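The Kerr Estate: Notes on Its Later Owners

The estate of Kerr lies between Daltunlow and the village of Condadby, and at its greatest extent it took in 2,093 acres of hill, pasture and mixed woodland. My earlier post dealt with the building of the house. The present one concerns the period after the original family gave up the tenancy of the home farm, when the land passed to Murdo Chisholm, a wool merchant from Etham.

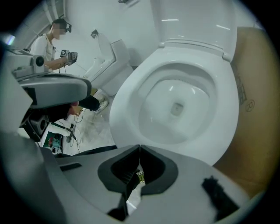 Page 3

Chisholm took possession in March and began at once upon the drainage of the lower fields. His account book, which survives in part, records payments to 10 men for the cutting of ditches along the Daltunlow march. He also laid out the beech avenue, of which 71 trees are entered in the estate plan. The avenue was intended to reach the Condadby road, but it stops short at the burn, and no bridge was ever built there.

On Chisholm's death the estate was let for the shooting, and the house stood closed for long periods. The library was sold at Etham in two lots.
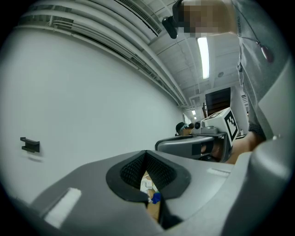

Two hand-held grippers, one with a person's hand on it.

The property was afterwards bought by Hamish Ritchie, who had managed it for the trustees and knew its condition well. He repaired the three cottages at the west gate, gave up the deer fence and returned the upper ground to sheep. The sawmill was let separately and continued to supply fencing to the neighbouring farms.

Readers who hold letters or rent books relating to the Ritchie years are invited to write to me through the contact page. The next post will deal with the walled garden and the dispute over the Condadby water supply.

Posted April 28, 2021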